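Home Archive Reading list About Contact

17/11/2025
By Iara Domínguez

The marble question, and why I don't believe the brochure

My sister has decided to redo her kitchen and has asked me to help, by which she means drive her to showrooms and hold samples up to windows. I've now spent two Saturdays' worth of patience on stone counters. I have read the brochures. I have listened to the men in quarter-zip sweaters. I came in with no opinion on countertops at all and I'm leaving with several, most of them unfriendly.

The one I want to get down first is about marble, real or printed or pressed or whatever the polite word is this year. It's everywhere and I'd like to know who agreed to that. 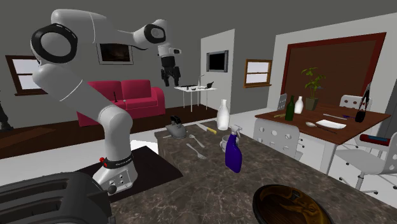
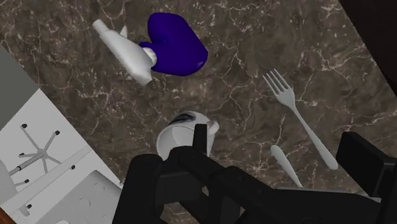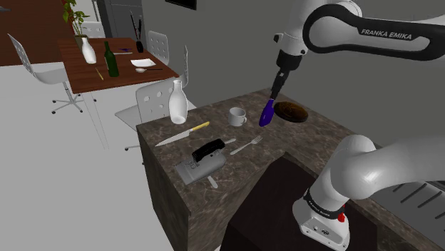 Marble-patterned counters, the brown one with its pale veins included.

Aisyah Siregar wrote to me after I grumbled about this last month that I was being unfair, that she has lived with a marble counter for nine years, that it has rings and dull spots all over it, and that she likes it more now than when it went in. Her point was that people who complain about stone staining are people who want a kitchen to look as if no one cooks in it. She also said I should go and look at an old bakery before writing another word.

Fine. I didn't go to a bakery, but I did think about it, and I'll give her half. If you buy the stone knowing it will mark, and you like marks, then you've made a fair trade and I have no quarrel with you. My quarrel is with how it gets sold. At the first showroom (Rosetti, out past the tire place, free coffee, bad coffee) the salesman told my sister that a sealed marble counter was "basically worry free." I asked him what the seal did about lemon juice. He said the seal was very good. I asked again. He said most of their customers didn't have a problem with lemons.

Now, a sealer slows down things soaking in. Wine, oil, that sort of trouble. It does very little about acid, which doesn't need to soak in because it goes to work on the surface itself. That dull patch under the vinegar bottle isn't a stain and you can't scrub it out, since there's nothing in there to scrub. The polish is gone at that spot. You can have it polished again, and there's a firm that will gladly come and do that, and I noticed their cards were sitting in a little holder right by the salesman's elbow.

So "worry free" means something like "there's a man you can call."

The second place was called Handel and was much grander. Big slabs on racks, dim lights, somebody's idea of piano music. What they push there is the manufactured stuff, the ground-up quartz and resin kind, with veins put in at the factory to look like marble. I had more hope for this because at least it's meant to hold up. And it does hold up to lemons, I'll say that much. I put a good many questions to the woman at the desk and she answered nearly all of them straight.

The one she didn't like was about hot pans. The sheet on the counter said "heat resistant." Resistant to what heat, I asked, and for how long? She said they recommend a trivet. Well, I'd recommend a trivet for a cardboard box. If you need to put something under the pan then the counter isn't resisting anything, the trivet is. When I got home I looked at the warranty for the line my sister liked, and damage from heat was left out of it altogether, in a paragraph near the end, in type I had to hold up to the lamp. The front of the brochure and the back of the brochure had clearly never met.

I also have a complaint about samples. They hand you a piece the size of a coaster and ask you to picture a room. With plain colors this works all right. With anything veined it's close to useless, because you might get a coaster with one vein across it, or with none, or with a big smear that happens once in the entire slab. My sister fell for a sample that turned out, when they rolled out the full piece, to look like a road map of somewhere with a lot of rivers. She'd been carrying that coaster in her purse since February.

And then there's the seam. Ask about the seam before you ask about anything else. If your run of counter is longer than the slab, it will be joined somewhere, and on a veined surface the join shows because the lines don't meet up. You can pay to have them matched. You can pay for a lot of things. The quote my sister got listed an extra $300 for "vein continuity," and when I asked whether that meant the veins would continue, the answer was that they'd do their best. I've thought about trying this in my own line of work.

Domingo Núñez, who put in my own counters years ago and still picks up the phone, is the only person in this business I've talked to who seemed bored by the subject, and I trusted him right away for it. I asked him what he'd put in his own kitchen. Laminate, he said. He's got laminate. When the edge by the stove goes he'll rip it out and put in more laminate. I asked if he'd thought about stone and he told me he carries stone for a living and doesn't want to look at it at breakfast.

Mine is laminate too, a plain gray, no veins, no sparkle. It has one burn on it from an iron and a lifted corner where the kettle steams. It's 54 inches on the short side and there's no seam there, thank you. I'm not claiming it's beautiful. I'm claiming that when I bought it I was told it would burn if I set something hot on it, and it did, and I couldn't very well be angry.

I should be fair about why people want the other thing, because I do get it. I ran my hand over a slab at Handel and it was cold and heavy and I wanted it for a good ten seconds. Stone feels like money well spent. It also makes the rest of the kitchen look as if somebody made decisions. I just don't think the printed or factory-veined version does the same for you. A pattern of marble is a promise about a material, and once you know it's a pattern, what have you got? A picture of a rock that you have to buy a trivet for.

My sister says this is snobbery turned inside out. She says nobody walks into a kitchen and interrogates the counter except me. She may be right. She also says that she likes looking at it, and that she's going to be the one looking at it, and I didn't have a good answer in the car so I turned on the radio.

A few things I'd ask again, if you're about to go through this yourself:

Ask to see the full slab, or the full printed run if it's that kind, under a light you'd have at home. Showroom lighting flatters everything. I looked good in there.

Get the warranty before the quote. Read the part that lists what it doesn't cover and then see if anything's left.

Ask what the counter costs with the sink hole cut. The first price never has the hole in it. I don't know what they think people do with kitchens.

Try the sample at home with whatever you really cook with. My sister cooks with turmeric, so we put a wet spoonful on two coasters and left them overnight. One wiped clean and the other is now yellow, and will be yellow when the sun goes out. I'm not naming which showroom it came from until they answer my email.

Don't let anyone tell you about resale. I heard it at both places, that stone "pays you back." I asked each of them for something on paper and got a laugh from one and a magazine from the other. The magazine had an ad for the showroom in it.

As things stand she has narrowed it down to a brown one and a white one, both veined, both over what she said she'd spend. She's leaning brown because crumbs won't show. I pointed out that crumbs not showing is how you end up with ants. She's asked me not to come to the next appointment.

I'm going anyway. They've got a new one called Zúñiga that's supposed to be scratch proof, and I have a house key and a question.

Older post Newer post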